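Skevine (video game)

Skevine is a tram driving simulation game for desktop computers and tablets, developed and published by Ó Riain Software. The player drives trams of different ages through the streets of Fletdale, a town which exists only in the game. The name of the game comes from the river which divides the town in two parts, and which most of the lines must cross.

The game belongs to the slower kind of simulation. There are no opponents and no races, and a complete run from one end of a long line to the other is made in real time. Reviewers compared it more often with train simulators than with driving games, although the trams share the road with other traffic and the player must stop at traffic lights like everybody else.

Gameplay

The player chooses a line, a vehicle, a season and a time of the day, and receives a timetable. The controls depend on the vehicle. The oldest cars have a hand controller with notches and a separate air brake, which needs to be released in small steps, and the newest ones have a single lever for both power and braking. A wheel or a pedal set can be connected, but the keyboard is enough for all functions. On tablets the lever is drawn on the right side of the screen and can be moved to the left side in the settings.

A run begins with 600 points. Points are taken away for early departure, for hard braking, for passing a stop signal and for closing the doors while passengers are still boarding. Late arrival costs very little, because the traffic in the town is not always under the control of the driver. A run is failed when the points reach zero or when the tram is derailed. The remaining points have no other use than to be written in the driver's book, where the player can compare the results by line and by vehicle.

Points on the track (switches) are set from the cab on the modern lines. On the old network the player must stop, leave the cab and turn the switch with an iron bar. This can be made automatic, and many players do so after the first few hours.

Setting and network

Fletdale has 105 stops in the present version. The oldest part of the network is single track with passing loops, and here the trams have to wait for each other. The steepest section, called Chapel Bank in the game, has a compulsory stop before the descent, where sand must be tested. In winter the rails on this section are slippery until the first car has gone through, and drivers of the first morning run are warned by a message on the duty sheet.

The town was designed without a single model in the real world. The developer explained in the manual that the streets near the harbour were drawn first and that the hills were added later, when it was noticed that flat lines gave the player little to do between the stops. For this reason some streets end in a retaining wall, and a church stands lower than its own gate.

Technology

The simulation runs on Iren, an engine made by the same company for an earlier bus game that was cancelled. Iren calculates each wheel set separately, so that a car with two bogies can lose grip on one axle and keep it on the others. The contact between wheel and rail depends on moisture, fallen leaves, sand and the weight of the passengers. The electric supply is also simulated in sections. If several trams start at the same moment in one section, the voltage falls and all of them accelerate more slowly.

The graphics of the engine are modest. Reflections on wet paving were added in version 3, together with moving shadows inside the cab. Pedestrians were replaced at the same time, because the old ones had no umbrellas and walked in heavy rain as if the weather was fine.

Sound

The sounds of the vehicles are put together from many short recordings, which are mixed according to speed, load and type of track. Crossing a junction gives a different sound for each axle. Stop announcements are recorded in one language only, but the written text on the destination blinds can be changed by the user.

Release

A test version with one line was available to registered users from January. The full game was released on 17th June for desktop computers, and the tablet version followed when the problem with saving during a run was solved. Later updates were free of charge. The additional vehicles are sold in small packs, and each pack contains one tram with its own cab, sounds and short training run.

User-made content

The route editor is included in the game. It works with the same tools which the developer used for Fletdale, with the exception of the terrain painter, which is simplified. The exchange page inside the game lists 1098 user-made items, among them liveries, stops, complete lines and duty sheets. Lines made for the first version must be opened once in the editor and saved again, otherwise the overhead wire hangs too low at bridges.

Reception

Reviews were in general favourable. The feeling of weight in the vehicles was praised in nearly all of them, and also the manual, which explains the air brake with clear drawings. The behaviour of car traffic was criticised. Cars which turn across the tracks can stay there for several minutes, and the bell has no effect on them. Opinions were divided on the long waiting times at the passing loops. Some reviewers found them restful, while others asked for a possibility to speed up the clock, which was added in a later update for runs without points.

See also

Vehicle simulation game
Train simulator
Real-time rendering
Physics engine

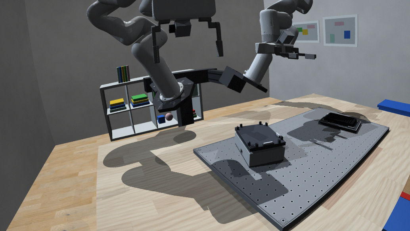
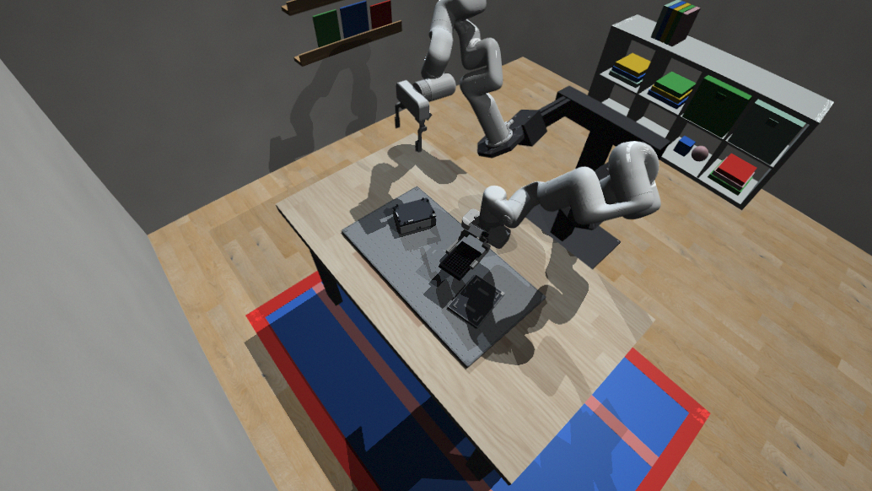
Computer-rendered interiors: robot arms over a light wooden table (first) and a table with a dark mat on it (second).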